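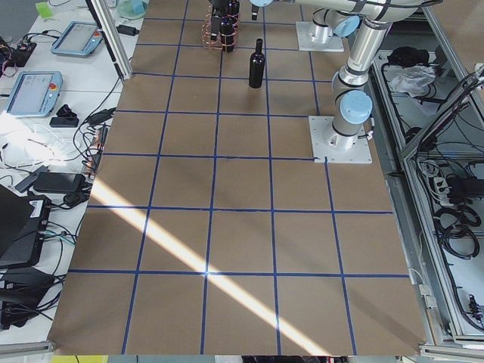

A dark wine bottle on brown paper marked off with blue tape.

Search Zirodley - enter a term - Go

Wire wine rack

A wire wine rack is a small holder for wine bottles, made from bent metal wire. Sits on a counter, shelf or tabletop. Common finishes are copper, black and chrome. Most home racks hold 12 bottles or fewer. Cellar racks are a different thing, see Cellar shelving.

Layout 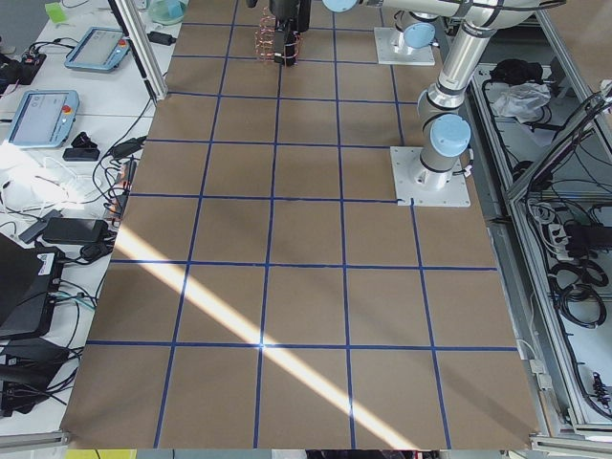 Table layouts for loading a rack vary a lot. Some people just clear a patch of counter. Others mark out squares so the rack and bottles go back to the same spots every time - brown kraft paper with dark blue tape run both ways is one version, and the paper takes the scuffs instead of the table. Strong sun is a nuisance, a pale streak across the paper like this one makes the tape harder to follow. Long term, keep wine out of sunlight altogether.

Construction 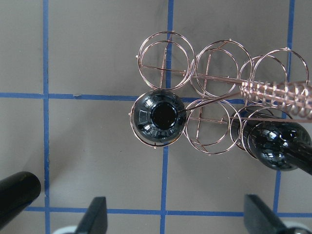 Ring racks are the simplest wire type. Each bottle gets its own ring or pair of rings, and the wire is joined where rings meet. A copper-colored rack with six loops, two rows of three, is a typical small size, with the rings doubled and straight crossbars through the centers to stiffen them. Thin wire bends if the rack is droped. Usually it can be bent back by hand. The Dikmont pattern uses one ring per bottle and a flat base, the Sosteck pattern stacks and was sold in sets up to 144 slots.

Loading

Bottom row first, so the weight stays low. Hold the bottle by the neck, steady the rack with the other hand, ease it in. Labels up if you want to read them later. Corked bottles should lie on there side for long storage - screw caps can stand. An uneven load can tip a light rack, so

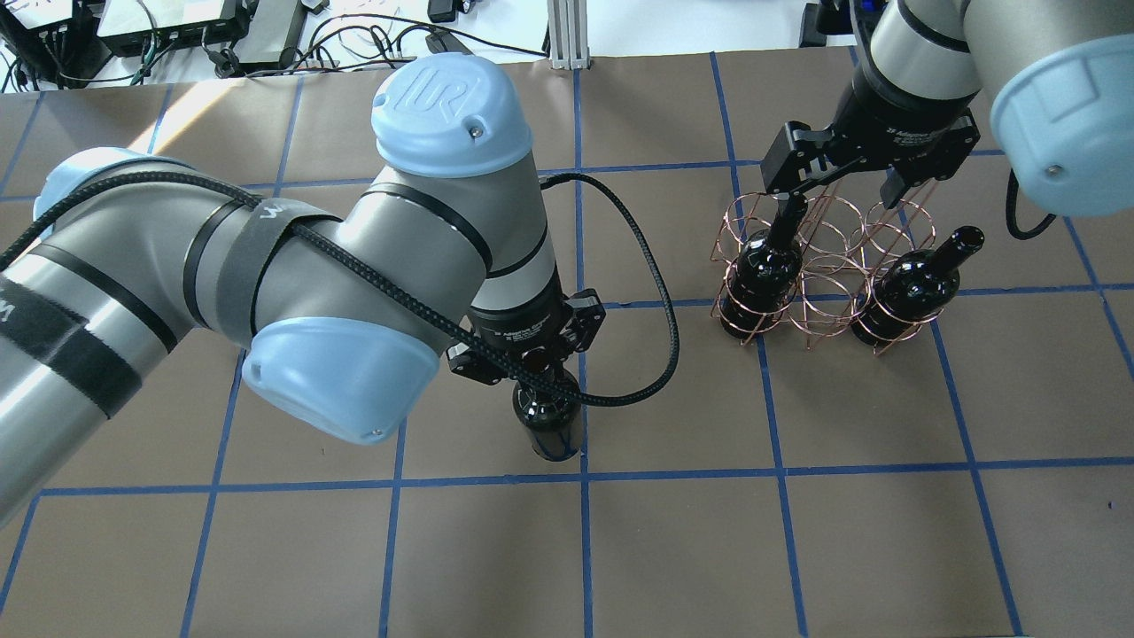 spread the bottles out when it is only part full. Check that the feet are flat before adding the top row.

Care

Dry cloth for dust. No steel wool on plated wire. Copper finishes darken with age, some owners like that.

Related items
Bottle neck tag
Cellar shelving
Dikmont pattern
Kraft paper
Rostami stacking crate
Sosteck pattern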